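Fosmont Puts Third Season of "Wonier" on Its Streaming Service in January
All 29 episodes of the workplace mystery will be available at once

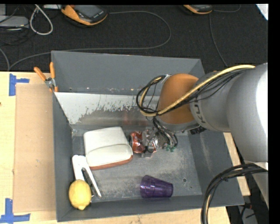
Fosmont will carry the third season of "Wonier" from January, and this time subscribers get every episode on the first day. The company has been told more than once that weekly releases keep people talking. Its own forums suggest that a good share of the talking was complaints about the wait. Season three picks up in the Strebel plant, where the night shift still can't account for a missing delivery. The plot hangs on who had the keys.

A word about the claims usually made at this point. Fosmont is not calling the new season the biggest yet. It has fewer locations than the second and one less car chase, and the budget went mostly on writing. Reviews of season two were mixed, and the 1,511 viewer comments the service read through afterward were harder on the ending than the critics were. Several threads from that ending are picked up again. Whether they are tied off in a way that pleases people is for people to say.

Burketti, the studio behind the series, has also cut the recap that used to run before each episode. The average recap ran over 3 minutes, and viewing figures showed most of the audience skipping it. A single summary of the first two seasons will sit on the show's page for anyone who wants it.

New episodes run between 17 and 29 minutes. Fosmont has heard the argument that longer episodes feel more important and has seen little proof of it.

The first two seasons remain on the service at no extra charge. A fourth has not been ordered, and no decision will be made until the viewing numbers for this one are in.

Press screeners can be requested from the Fosmont media desk, which is open until 5 p.m. Eastern.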